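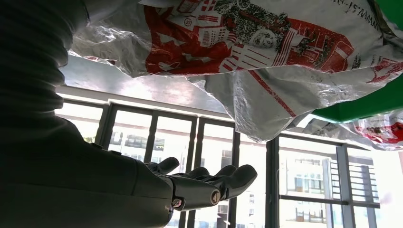 Wrist view, hand open palm-up, bag overhead.

October, lab notebook, bag handling, teleop

Carried on with the plastic bag demos. Task is the same as before: reach up with the palm open, get the fingers around the bag, close, lower it to the table, let go. The operator wears the glove and watches the wrist view plus the room view. Tania Cassim drove in the morning and I drove after lunch.

We now have 228 demos that I would train on. The target for the first Pluvia run is 951, which is what Tania worked out from the mug task. I think bags will need more than mugs did, but we should train on what we have at 200 or so from each operator and look at the result before arguing over it.

Settings today: glove recalibrated at the start and again after lunch. Thumb offset moved by 7 degrees. Before the change the thumb came in late and the fingers closed on nothing. After the change it meets the index finger properly at full close. Wrote the new value into the Bomia config and saved the old one beside it.

Problems:

Backlight. With the palm turned up, the wrist camera looks straight into the windows. The glass goes nearly white and the hand goes dark, so you can't judge finger spacing from that view. Tania slowed down a lot at this point in every demo, and it shows in the joint logs as a long flat stretch before the close. I don't want the policy to learn that pause. Fixed exposure helped some in the afternoon but then the bag lost its print wherever the plastic was shiny. Leaving it on fixed for now so that all the new demos match.

Bag shape. It never hangs the same way twice. Good for variety, bad for the operator. Twice the lower fold got between two fingers and stayed there after the release. Both thrown out. If the bag sticks but the operator shakes it off cleanly, keep the demo and tag it "recover".

Delay. The Zuromau link was fine until mid-afternoon, then the hand started to trail the glove enough that I overshot on the reach. Restarted the link at 3:40 and it cleared. The demos from just before the restart are tagged "lag" and should stay out of training until someone looks at them.

Hand-guided demos: tried a few with the arm in free-drive, moving it by the forearm. The path is smoother than anything from the glove. The trouble is that there is no good way to work the fingers at the same time, so one person has to guide and another has to trigger the close. Our timing was poor. Might be worth keeping for the reach only and joining a teleop close onto it. Yalçınkaya planner can do the join, I have not tried it.

To do:
Blind or a sheet over the panes behind the work area, then repeat the exposure test.
Ask Tania for her glove profile, mine still has the old thumb value.
Split the logs by operator before training.
Check the finger cables at the knuckles before the next session.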